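**Trekby Shares** is a supporter share scheme run by Bralbridge Town, a semi-professional football club. It lets fans buy a small stake in the club and, with it, a vote on how a good part of the club is run. It's one of the liveliest examples of fan ownership at this level of the game, and it has been copied, with changes, by clubs in several other sports.

The scheme takes its name from Trekby Lane, the club's ground. Each share costs £20. However many shares a person buys, they get one vote, so a pensioner with a single share has exactly the same say as a local business with fifty.

## Background

Bralbridge Town had been owned by a single family for most of its history. When the last family chairman stepped down, the club was put up for sale along with the lease on Trekby Lane, and the first serious offer came from a property firm that wanted the land and had little to say about football.

Supporters met in the clubhouse bar that same week. The meeting was led by Dolores Tran, a season ticket holder and retired bookkeeper, who had already written out a plan on the back of a fixture list. Her idea was simple: set up a society owned by its members, sell cheap shares and use the money to buy a controlling stake. The first issue found 949 buyers before it closed, some of them former players and a fair number living abroad.

## How it works

Shares can't be traded at a profit. A holder who wants out may sell back to the society at the price they paid, provided the society has enough in reserve, and no dividend is paid. Any surplus goes into the ground, the youth sides or the women's team, which joined the scheme on equal terms from the start.

Members elect a board of five, each serving two years. They also vote directly on what the rules call "heritage matters":

- the club's name, badge and home colours
- any move away from Trekby Lane
- ticket prices for the coming season
- the main shirt sponsor

Team selection, transfers and the manager's contract are left to the board and the football staff. An early motion to let members choose the starting eleven for friendly matches was great fun to debate — the minutes run to several pages — but it fell well short of a majority.

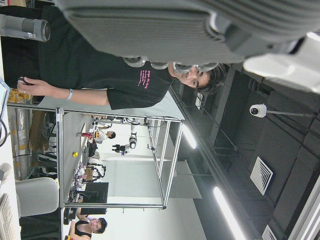 ## The badge vote

The best-known ballot concerned the badge. A design agency, Brillevness, had offered a modern version free of charge, dropping the heron that had stood on the shirt since the club's early days. The board was in favour. The members were not, and 92 per cent of those voting chose to keep the bird. Turnout was the highest the scheme has had, and the heron has since appeared on scarves, mugs and a splendid weathervane over the main stand.

Banafsheh Nazari, who was club secretary at the time, later said the result did more for the scheme than any advert could have, as people who had bought a share as a keepsake found that their vote counted.

## Criticism

Not everyone was won over. Nicanor Casado, a former board member, argued that a fixed share price left the club short of money for players, and that rivals with wealthy owners would always be able to outbid it. Others pointed out that overseas members could sway decisions on ticket prices they would never have to pay. The second complaint led to a change in the rules: ticket prices are now decided only by members who have been to a home match in the past two seasons.

## Influence

The rulebook is free for anyone to use. Mwaipopo Rovers took it up almost word for word, adding a junior share for under-16s that carries a vote on the mascot and the matchday music. A rugby club and an ice hockey side have used shorter versions. Bralbridge Town later borrowed the junior share in return, and its first young members voted by a wide margin for a brass band.

## See also

- Supporter ownership in football
- Community shares
- Mwaipopo Rovers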